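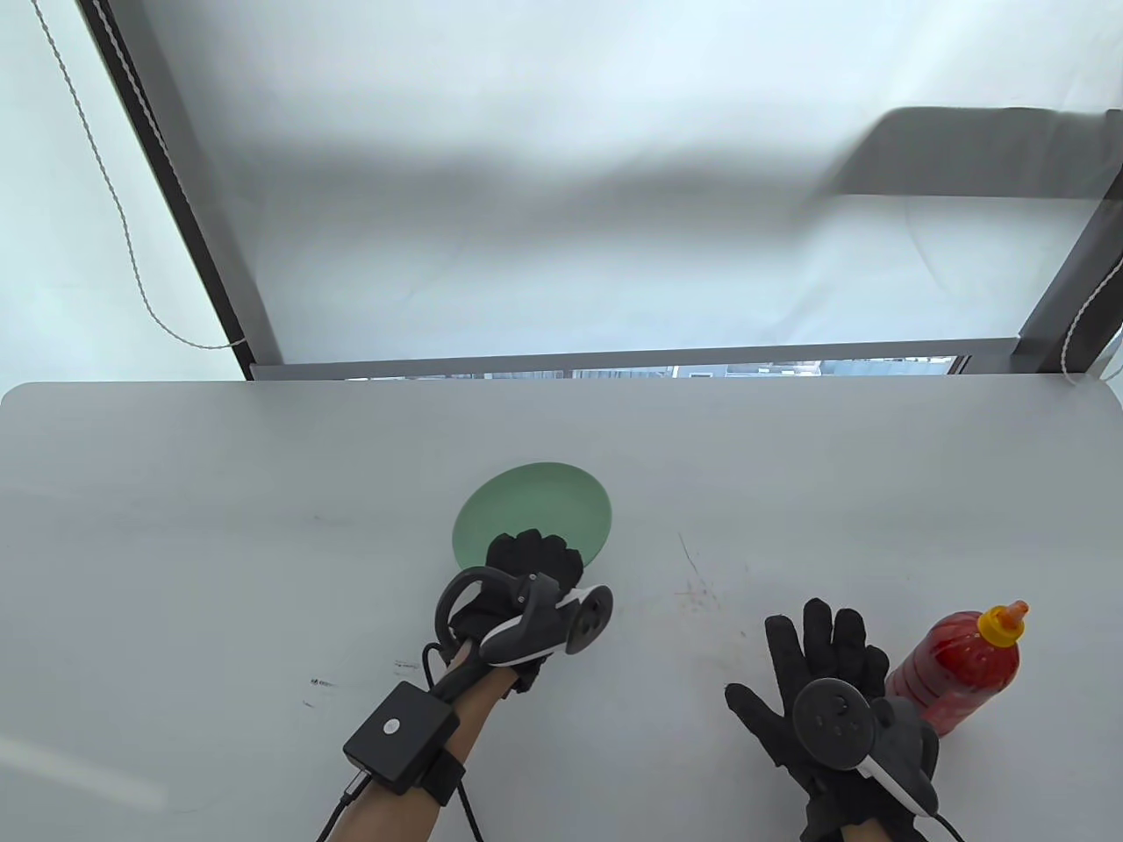

Home Guides Tableware Contact

4. Filling and using the sauce bottle

This section is for the squeeze bottle with screw cap and pointed nozzle, in the Pedura serving set. Please read section 3 (washing) before the first use.

4.1 Filling

1. Unscrew the cap by turning it to the left. Hold the bottle at the neck, not at the wide part, or you will press out the air and maybe also the old sauce.
2. Put the bottle upright on a flat table.
3. Fill through a funnel. Stop when the sauce reaches the shoulder of the bottle. There must be some air left at the top.
4. Wipe the neck with a dry cloth. Sauce in the thread makes the cap sit crooked.
5. Screw the cap on by hand until it stops. Do not use pliers.

Note: Sauce with seeds or pieces of onion must go through a sieve first. The opening in the nozzle is narrow.

4.2 Serving on a plate

1. Place the plate on the table and hold it still with one hand. Light plates slide easily when the nozzle touches the rim.
2. Turn the bottle over above the plate and wait a moment so the sauce can run down to the nozzle.
3. Squeeze softly and move the bottle at the same time. A steady hand makes a thin line, a slow hand makes a thick one.
4. Stop to squeeze before you lift the bottle away. Then turn it upright again.
5. Wipe the tip.
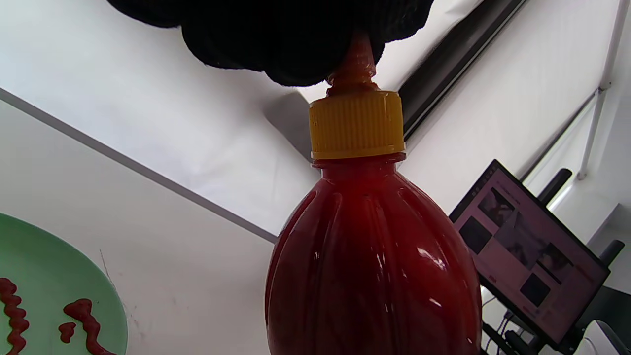
Fig. 4. Bottle upright, with the hand at the nozzle. Lines of sauce on the plate at left.

Caution: Never squeeze the bottle while the tip is covered. The pressure can push sauce out under the cap — it goes far, and tomato is difficult to wash out from light fabric.

4.3 If the sauce does not come

1. Keep the bottle upright and take off the cap.
2. Push a wooden toothpick through the nozzle from the inside. Metal needles can make the opening bigger.
3. Rinse the cap in warm water, let it dry and screw it on again.

If the sauce comes from the side of the cap, the cap is not straight. Unscrew it fully and begin again.

4.4 Keeping

Store the filled bottle upright in the refrigerator. Homemade sauce should be used within 48 hours. For bought sauce, follow the date on the original package and write it on a piece of tape on the bottle.

Small red stains on a white table should be wiped at once with a damp cloth and a little dish soap. For older stains, see section 6.

Text: Maj-Britt Bakke. Last changed 14 April 2023.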